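Stevis opens sign-ups for Voyle, a kitchen practice kit for robot arms

Thursday, February 22, 2024

Hi, Gwion Meredith from Stevis again! If you read our last note you'll know I've been going on about Voyle for months, and I'm very happy to say you can sign up for it today.

Voyle is a set of 35 everyday kitchen tasks for teams who already own an arm and are tired of stacking blocks. You get the task cards, the scoring software and two finger sets (the long ones are my favorite, especially for appliance doors). It doesn't include the arm or the microwave, sorry!

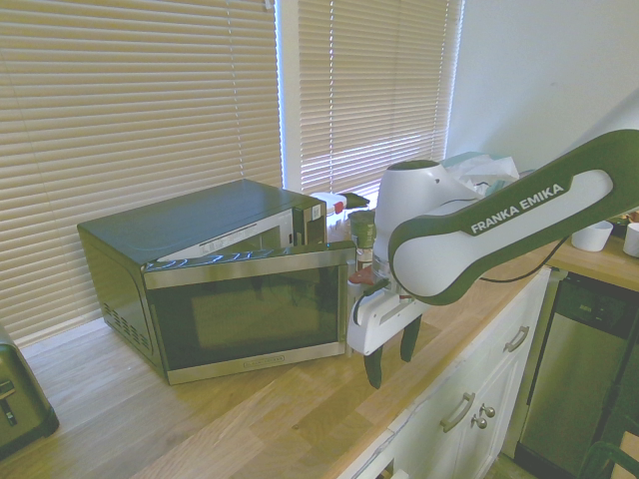

Kitchen work with a Franka Emika arm, microwave door partly open.

We wrote the door tasks first, and they ate up most of my winter. Handles, hinges, doors that swing back at you... I had no idea how fussy I'd get about a microwave. The scoring now gives credit for a door that's only partway open, and our testers at Clusitz asked for that one loudly.

Voyle costs $1,078 per lab, with four seats included. Kits ship in May. Write to me at the Stevis front desk and I'll get you on the list, or just call and talk doors with me.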